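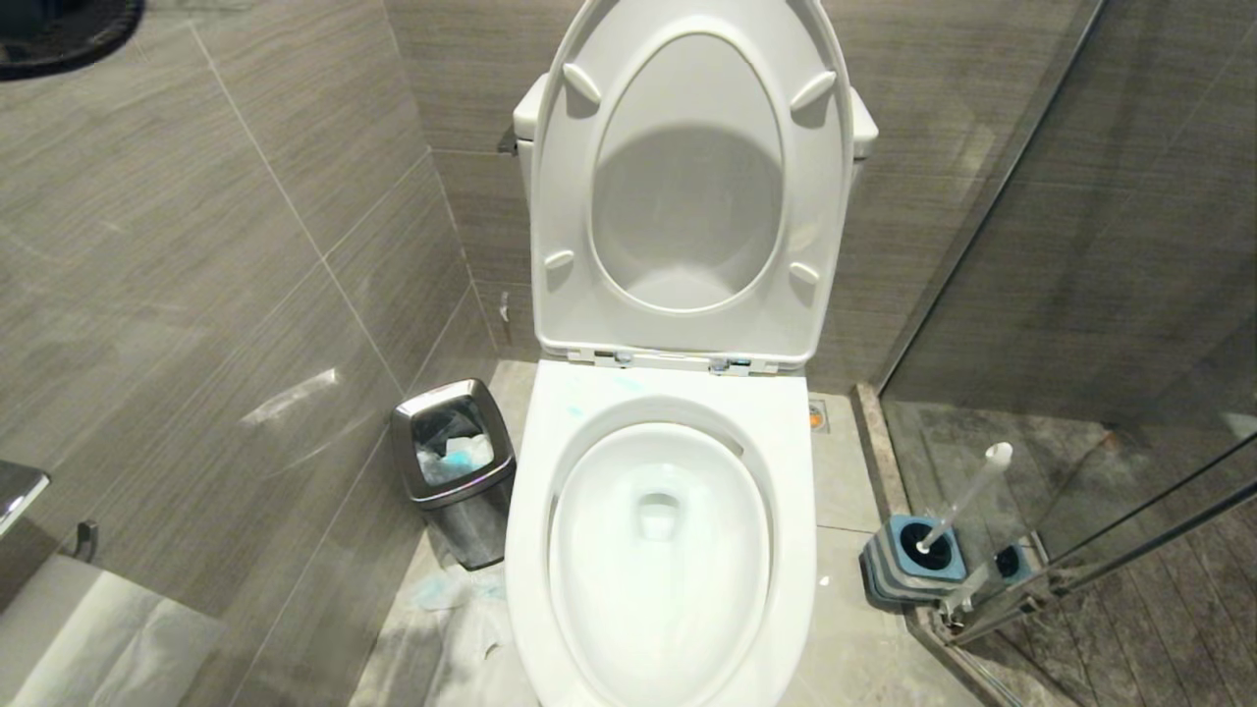
White toilet, side lever, gray wall. Thread on "water-saving" gadgets.

1/ My water bill went up again in February, and my feed noticed before I did. I've now been offered the Limum tank insert 100 times, give or take. So I read the fine print.

2/ Limum says it saves "up to 698 gallons a month." Up to. I live alone. I don't think I flush 698 gallons a month in the first place – I'd need a second job as a toilet tester.

3/ The footnote says the number comes from a household of five with an old, thirsty tank. Fine. Then put that on the front of the box, in the same big type.

4/ Next up was Bastari, a leak sensor that goes on the floor and texts you. It costs $105, plus a monthly plan. Food coloring in the tank costs almost nothing. Wait a while, don't flush, and if the color shows up in the bowl, your flapper leaks.

5/ Rajeshwari Kaimal replied to my last thread to say her city gives rebates for these. I looked hers up. The rebate covers whole toilets, and only if the old one is above a certain flush volume. Inserts aren't on the list. Neither are sensors.

6/ Somebody will bring up the 500 five-star reviews. I read a lot of them. Most were written the week the thing arrived. How would you know what it saved before you've seen one bill?

7/ What I'd like from any of these companies: bills from before and after, same house, same season, same number of people. I asked Limum for that. They sent me a discount code.

8/ Mine turned out to be a garden hose bib dripping behind a bush, by the way. New washer, cheap. I'll post the next bill when it comes, even if it makes me look dumb.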